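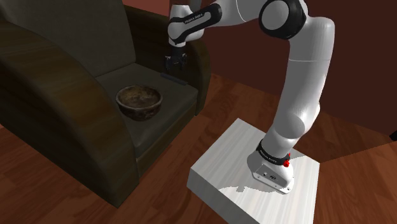 Figure 1. Simulated arm over the armchair seat, with the bowl and the dark bar on the cushion.

Skotholm Seated Surfaces
Data card and README

Summary

Skotholm Seated Surfaces is a collection of simulated demonstrations in which a single robot arm handles small objects on upholstered furniture. It was prepared by the Winberg Laboratory for training and evaluating manipulation policies that learn from examples. All episodes were generated in simulation. The collection contains no photographs, no recordings of physical spaces and no personal data.

The release holds 2378 episodes. Of these, 2000 form the training split and the remainder are held out for evaluation. Each episode consists of camera images, joint positions, gripper state, the commanded action at every step, and one written instruction.

Intended use

The collection is intended for imitation learning, for offline evaluation of grasp selection, and for the study of how policies trained on tabletop data behave when the support surface is a seat. It may also be used to pretrain visual encoders.

It should not be used as the only evidence that a policy is safe to run on physical hardware. Contact with cushions is approximated by a rigid surface with adjusted friction, and a policy that presses into the seat during training will meet different forces on a real chair.

Scene contents

Every scene contains a fixed-base arm with a two-finger gripper, one piece of seating and at least two loose objects. Wall color, floor texture, lighting and the position of the seating relative to the arm vary between episodes. Object placement is sampled within the reachable part of the seat, and placements that begin in collision are rejected before an operator sees them.

Objects come from the Kragh household set, version 2, with their original scale preserved. Dark objects on dark upholstery were retained on purpose. Earlier internal sets favored strong contrast, and policies trained on them performed poorly on low-contrast scenes.

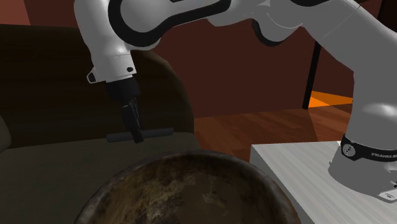
Page last changed: March 28, 2026

Collection procedure

Demonstrations were given by 15 trained operators using a hand controller connected to the Nivow simulation client. Operators worked from the same camera views that are stored in the episode and had no access to object coordinates.

At the start of an episode the operator reads the instruction, confirms that the named object is visible, and begins moving the arm. Recording starts with the first commanded motion. The operator ends the recording after releasing the object and raising the gripper clear of it. Pauses longer than two seconds are marked in the step metadata and have not been removed.

Operators were asked to approach from above where the backrest and armrests allowed it. Long, narrow objects could be grasped at any point along their length. In Figure 2 the fingers are closed on the short stem of a T-shaped bar, with more of the crosspiece on one side of the fingers than on the other. Uneven grasps of this type are common in the collection and are not treated as errors.

Instructions were written separately from the demonstrations. Writers were given a list of object names and were free to choose the wording. Spelling mistakes were corrected, but informal phrasing was left alone.

Review and labels

Each episode was checked by a reviewer who had not recorded it. Reviewers assigned one of these labels:

success: the final state matches the instruction
partial: the correct object was moved but the final state does not match
failure: the object was dropped, missed or confused with another

Failed and partial episodes are included in both splits. Users who need successful episodes only should filter on the outcome field. A further 142 episodes were withdrawn during review on account of corrupted joint data and are not part of the count given above.

File layout

episodes/ one folder per episode, named by episode number
episodes/views/ image sequences, one per camera
episodes/steps.parquet joint positions, gripper state and actions
episodes/meta.json instruction, outcome label, scene seed and object list
splits/ plain text lists of episode numbers
CHANGES.txt record of corrections

Joint positions are in radians. Gripper opening is in meters, measured between the inner faces of the fingers. Images and steps share a common step index. Scene seeds reproduce the layout and textures exactly, but lighting may differ slightly with other versions of the renderer.

Known limitations

The arm and other furniture often hide part of the seat from at least one camera. Users training on a single view should expect episodes in which the target object cannot be seen during the grasp.

Only one arm model is represented. Transfer to arms with different reach or wrist geometry has not been tested.

Outcome labels describe the final state alone. An episode marked as a success may include contact with the backrest or a second attempt at the grasp. Contact events are not labeled in this version, though they can be recovered by replaying the actions from the scene seed.

Instructions are in English only.

Changes in this version

The outcome labels issued in December have been replaced following a second review. Episode numbers are unchanged. Results obtained with the earlier labels should be reported separately and should not be compared directly with results from the present version.

Access and citation

The collection is available to academic and nonprofit groups on signature of the Skotholm data agreement. Redistribution of the object meshes is subject to the terms of the Kragh set. Publications should cite the collection by its full name and version number.

Contact

Noelia Sarmiento, data steward, Winberg Laboratory. Reports of faulty episodes should give the episode number, the step index and the name of the camera view.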